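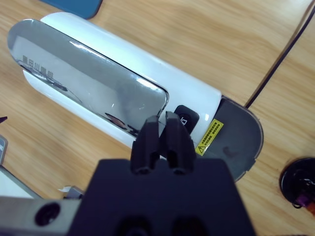
Kondell Coffee Table

README and data card, version 3

Kondell Coffee Table is a small set of stills of a capsule coffee setup on a wooden tabletop. It was put together at Trorgate for work on naming kitchen objects and on describing where they stand in relation to each other. The set holds 120 stills from 18 rounds. A round is one coffee, from the table being laid out to the tray being wiped down.

Contents

stills/ one folder per round, numbered in the order they were taken
labels/ one text file per still, with the object names and a short note on state
notes/ the layout sheet, the word list and the list of known problems
LICENSE

Objects on the table

machine: white capsule espresso machine, glossy housing, clear strip along the top
spout: chrome part at the left front of the machine
drip_tray: silver perforated tray under the spout
water_tank: clear plastic tank with a round dark gray lid
cup: small clear glass with a small printed mark on the side
tray: rectangular teal-blue tray with rounded corners and a raised rim
capsule_stand: black stand with a round base and thin rods
capsule: any single coffee capsule, on or off the stand

Labels are in lower case with underscores. We label a part separately only when it is clear enough to point at. If only the lid of the tank can be seen, it still gets water_tank. If the drip tray is hidden by the cup, leave it out of the label file.

The tray and the drip_tray were mixed up a lot in version 2. The word "tray" alone always means the blue one.

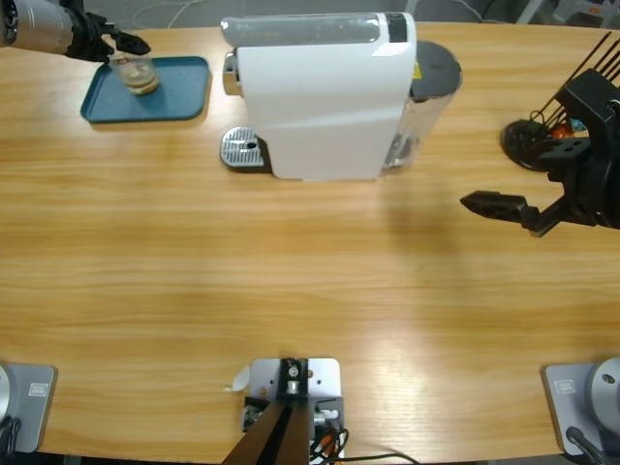 Glass cup held at the blue tray, with the espresso machine to its right.

State notes

Each label file ends with one line on the state of the cup and the tank. The cup line takes empty, some liquid, or full. Use "some liquid" for anything you can see in the glass that doesn't reach the rim, and do not write down what the liquid is. Pale liquid is the hardest case. A weak coffee, rinse water with a bit of coffee in it and plain water under warm light can all look the same in a clear glass, and the labelers at Trorgate disagreed too often for a name to be worth keeping.

The tank line takes low, middle, high, or unclear. Read it from the water line and ignore the lid. When the tank is turned away or covered, write unclear. Reflections in the housing are easy to take for a water line, so check the tank at full size before you pick a value.

Capsule colors are recorded only when the capsule itself is visible. A hint of color between the rods isn't enough. The word list allows red, orange, blue, pink, purple and other. Copper goes under orange. Pinkish purple can go under either word, and the scoring script accepts both.

Layout

The layout sheet puts the machine at the far edge of the table, with the tray to its left and the capsule stand to its right. The cup starts on the tray and goes back there at the end of a round, but it may be anywhere in between. The stand is turned now and then so that the rods point a different way, and capsules are swapped between rounds without a fixed order.

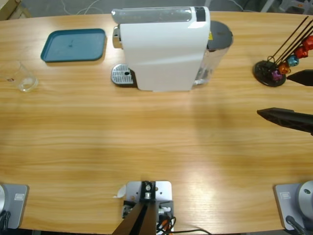 Left and right in the label files are always given as seen from the near edge of the table, looking toward the machine. Close-ups are taken from other angles, so "left of machine" may not match what is on the left of a close-up. For those stills the position line is blank. Please don't fill it in by guessing from the rest of the round.

The chrome panel on the machine is a known source of trouble. It works as a mirror, and dark shapes in it have been labeled as objects in the past. Nothing seen only as a reflection gets a label. The printed characters near the panel are not transcribed in any file, and neither is the small text on the yellow warning label.

Known problems

Clear glass on light wood is low in contrast. Several cup outlines were redone for this version and some are still loose at the base.

Shadows on the wood are soft and wide. Two or more can run together, and they have no label of their own.

All rounds use one table and one machine. A model tuned on this set alone will probably do badly on a dark counter or with a filter coffee maker. The Rallow subset, which has three other kitchens, is distributed separately and uses the same word list.

Using the set

Split by round. Stills from the same round are very close to each other, and splitting by still will give you scores that are too good. The Guerreiro scoring script reads the labels folder directly and needs no setup beyond the path.

Corrections go in notes/changes.txt, one line each, with the round number first. We go through the file on Mondays. Next update is planned for December.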